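Drutton is a two-armed room tidying robot sold to hotels and serviced apartments by Brirnetti. It was first offered in February as a lease product and is aimed at operators who want litter cleared from guest rooms before housekeeping staff arrive.

The system uses a pair of white jointed arms, each ending in a two-fingered gripper. Its main program covers floor litter such as snack wrappers, drink bottles and small cartons.
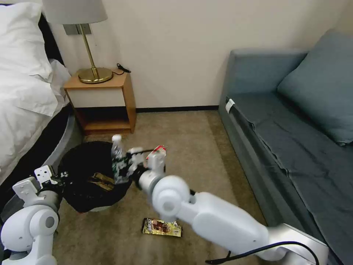 Bed making and linen handling are not included in the standard package. According to product manager Eimear Dolan, these were left out to keep the lease price down. Each arm can be serviced separately, and the grippers are sold as spare parts under catalogue number 1298.

Flat packaging on carpet is listed in the manual as the slowest category, as the fingers must come down close to the pile. 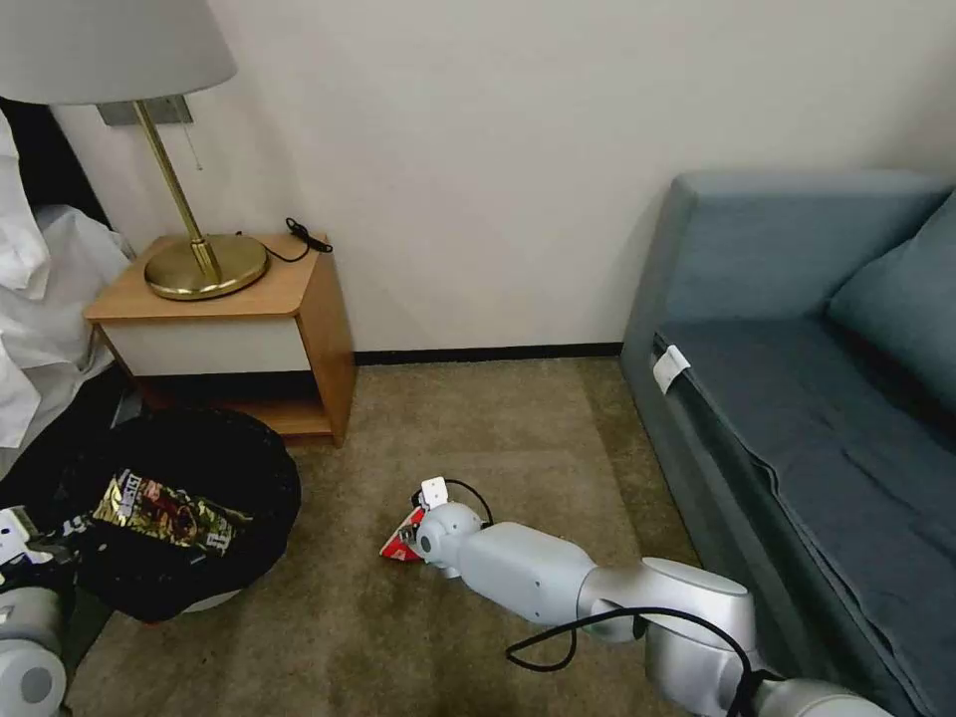
Leases run for 12 months and include staff training, a spare gripper and telephone support. Avberg, a serviced apartment operator, took up the first lease for a building of 254 rooms. A review by Hendrik Van Acker praised the gentle handling around furniture but criticised the set-up time of around 30 minutes per floor. Both grey and white finishes are offered for the outer covers.

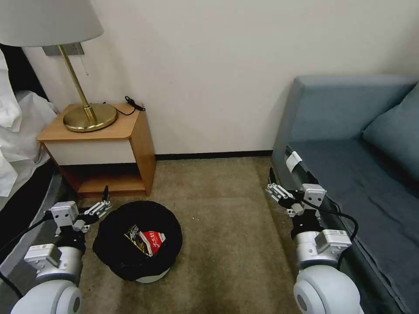

Drutton arms beside a lined wastebasket in a guest room, with wrappers in the bin.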